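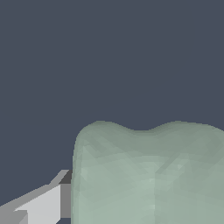
Harka G2 Gripper Cell - Simulation Package and Finger Setup

The Harka G2 cell is supplied with a simulation package that covers the gripper, the finger geometry and a set of soft test objects. Fingers are set up in simulation first, then transferred to the physical cell. This page covers the finger model, object meshes, opening calibration, routine care and spare parts. It applies to cells shipped from Follstead with the two-finger parallel head.

Finger model

The simulated finger is a reduced version of the machined part. It keeps the flat front face, the beveled top edge and the narrow side face at the tip. Screw heads, fillets and the cable relief are left out. Contact is computed on the flat planes only, so a finger that has been reground or fitted with a pad must be re-entered in the finger table before any grip is tested.

Finger files supplied:
Standard finger, bare
Standard finger, padded
Long finger, bare (Burnwood pattern)

Do not scale one finger file to stand in for another. The mounting step at the base does not scale with the tip, and the closing position will be wrong.

Soft object meshes

Soft objects are deformable meshes with a rounded, lobed outline. Facets may show as lighter and darker patches at close range, such as in the wrist view. This is a display effect of flat shading and does not indicate a damaged mesh. Switching to smooth shading changes the display only - contact results are the same in either mode.

Mesh density is set in the object file. The default is suitable for finger setup. A finer mesh gives a better contact outline on curved flanks but lengthens each run, and is recommended only for the final check.

Setting the finger opening

1. Load the cell file and the finger file that matches the fitted parts.
2. Home the gripper. The opening readout in the control panel should show 100 mm.
3. Command an opening of 80 mm and allow the fingers to settle.
4. Place the test object with its flank facing the finger under adjustment.
5. Jog the finger toward the object in small steps until a thin gap remains between the tip and the flank.
6. Zero the contact force channel. It must be zeroed with the finger clear of the object.
7. Close until first contact is reported, then record the position in the finger table.
8. Repeat from step 3 for the second finger.

The two recorded positions should agree. If they do not, check the object placement before changing the finger offset. An object turned slightly on its base will give a false difference, particularly where the flank is rounded.

Transfer to the physical cell

Export the finger table and load it at the controller with the drive disabled. Enable the drive, home the gripper, and run one closing cycle at reduced speed with no object between the fingers. Measure the opening at the tips with calipers. If the measured value differs from the commanded value, correct the offset at the controller and leave the simulation file as it is.

Routine care

Wipe the finger faces with a dry lint-free cloth at the end of each shift. Solvent may be used on bare fingers - never on padded ones. Check the finger screws weekly with the torque driver supplied. Grease the guide rails every 36 weeks with the Wattanapong rail grease listed below, applying a thin film and cycling the gripper fully open and closed before wiping off the excess.

Faults

Early contact reported: force channel zeroed under load, or padded finger fitted with the bare file loaded.
Finger passes into object: contact disabled in the object file, or closing speed too high for the simulation time step.
Code 34 at homing: home switch not reached. Inspect the switch bracket and the rail for debris.
Uneven closing: worn coupling. Replace as a pair.

Spare parts

Finger pair, standard, bare
Finger pair, standard, padded
Finger pair, long, bare
Finger screw set
Coupling pair
Home switch with bracket
Rail grease, Wattanapong, tube

Orders are handled by the Follstead parts desk. Quote the cell serial number, found on the plate inside the controller door, and the revision letter stamped on the finger base.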